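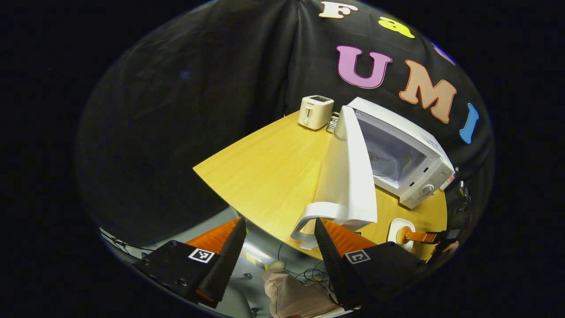
How many times do you have to show a robot how to do something before it can do it by itself?

More than the people selling the idea would like, and the number depends mostly on how fussy you are about the word "it". If "it" means this microwave, on this table, in this light, then a couple of hundred goes may get you somewhere. If "it" means microwaves, I don't think anyone I've met can tell you.

I ask because I spent the best part of August doing the showing. Regular readers will know I normally write here about test rigs and why they lie to you. A small outfit in Flevport called Lilireo wanted someone from outside to sit with their people, collect demonstrations alongside them and then say what I thought. Svenja Nolte runs the collection side and she was good enough to let me publish this without reading it first.

The task was opening and shutting a microwave door. There are longer versions where something goes in and comes out again, but the door was my bit.

They collect in two ways. One is by hand: you hold a gripper tool with a camera on it, you squeeze, the fingers close, and you do the job yourself with that instead of your own fingers. The other is remote control, where you sit to one side and drive a proper arm with a pair of handles. The claim for the first is that it's quick and cheap and needs no robot. The claim for the second is that the robot really did the thing, so you know it can.

Both claims are true as far as they go. I did two days of remote control first and I was dreadful. Jörg Meinecke, who has done more of it than anyone there, opens a door with the arm in the time it takes me to find the handle. I kept coming in too high and pushing the door shut again. You have no feeling in it at all. You watch the fingers, you think you've got hold, you pull, and the fingers come away with nothing. Jörg's advice was to look at the handle and not at the fingers, like parking. It helped a bit.

The hand-held tool is far easier, and that's where my doubts start.

When I'm holding the thing, I cheat. Everyone does. My wrist turns in ways the arm's wrist won't. I lean round the corner of the table. If the door sticks I give it a small extra tug without thinking about it, and the tug doesn't look like anything on the recording, it just looks like a door opening. The handle on this sort of door is a loop, so you can hook one finger behind it and drag the door round, or you can pinch it with both pads and pull. I did both. I didn't decide to do both, I just did whichever was handy, and on some goes I began with one and finished with the other. Then all of that goes into the pot as though it were one skill.

I put this to Svenja and she said variety is good, the model sees more than one way of doing it. Maybe. I've heard "variety is good" from people who planned their variety and from people who didn't, and it sounds exactly the same. When Ravindran Shetty went through the first batch he could pick out which recordings were mine by how I swung the door past halfway. So what the robot was being offered there was me, and I'm a slightly impatient left-hander with a bad shoulder.

The ridged pads on the fingers deserve a mention, as I liked them more than I expected to. They give. A hard finger on a smooth handle slides off at the first change of angle, and a soft one forgives you. But forgiveness is a mixed thing when you're teaching. It means a poor grasp and a good grasp both end with the door open, and both get marked as a success. The square markers on the fingers are there to tell the software how far apart they are, so the width of the grip is recorded well enough. How hard I was squeezing isn't, at least not in the set-up I used.

Now the numbers, such as they are. By the end of my stint we had 311 recordings of the door that Ravindran was willing to keep. Roughly 40 others went in the bin, nearly all of them mine, mostly for starting before the tool had settled or for finishing with my elbow. The first policy was trained on the first 200, because that's what was ready and Svenja wanted something to look at.

It opened the door. I want to be fair about that, because I'd privately bet against it. The arm came in, dithered, went for the loop and brought the door round, and I made a noise I'm not proud of. Then Maham Gondal, who does the evaluation and is the most useful person in that building, turned the microwave a little on the table. Not much, perhaps the width of a thumb at the back corner. The arm went to where the handle used to be, closed on air and drew a lovely smooth curve through nothing. It looked very confident.

She turned it back and it worked again. She shut the blind and it worked sometimes. She asked me to stand somewhere else and that made no difference, which I found faintly insulting.

The keen reply is that you need more data, and that reply can never be wrong. Fail at 200, collect more. Fail at more, collect more still. I don't say it's false. I do say that a method which answers every failure with the same sentence ought to make you a bit suspicious, the way you'd be suspicious of a garage that fixes everything with a new battery. What I'd want before buying it is somebody writing down beforehand what number they expect to be enough, for which changes, and then being held to it. I asked. Svenja gave me a number for the turned microwave, to her credit, and asked me to keep it to myself until they've tried. I'll report back whichever way it goes.

There's also the matter of what counts as cheap. The hand-held tool costs less than an arm, no argument. But somebody has to stand there. Somebody sets the door back each time, somebody watches for dropped tracking, somebody goes through the lot afterwards and decides what a good one looks like. I timed nothing, so I'll give no sums, but by mid-afternoon my grip was going and my demonstrations were getting shorter and lazier. I'd guess the robot learnt some of that too. Leonie Haberkorn used to do the same kind of work at Teixeira and told me they swapped people over well before anybody felt tired. Lilireo didn't when I was there. I gather they do now.

What would change my mind? A few things, and none of them are exotic. Let me see a policy trained only on hand-held recordings and one trained only on Jörg's driving, same door, same number of goes, tested by someone who collected neither. Keep a log of who recorded what, and try leaving one person out. Test on a microwave from the shop down the road that hasn't been near the building before. And publish the goes that were thrown away, or at least say why they were thrown away, because I suspect a good deal of the actual teaching happens there — in one tired person's opinion about what to delete.

I did come away thinking better of the hand-held approach than of remote control, which surprised me. Remote control gives you a record of a person struggling with a robot. It's honest about the arm but it's an awful record of how to open a door. The tool at least gets you something close to how a person does it. Whether the arm can then use it is the open question, and I don't think the demo videos answer it. They show the microwave where it was.

Maham is going to run the turned test again with all the recordings in. She's also promised me a go at breaking the longer task, and I have some ideas about the dial.

Posted 1st October. Comments are open, but if you're from Pindach and wish to tell me your version doesn't have this problem, please bring the failures as well as the video.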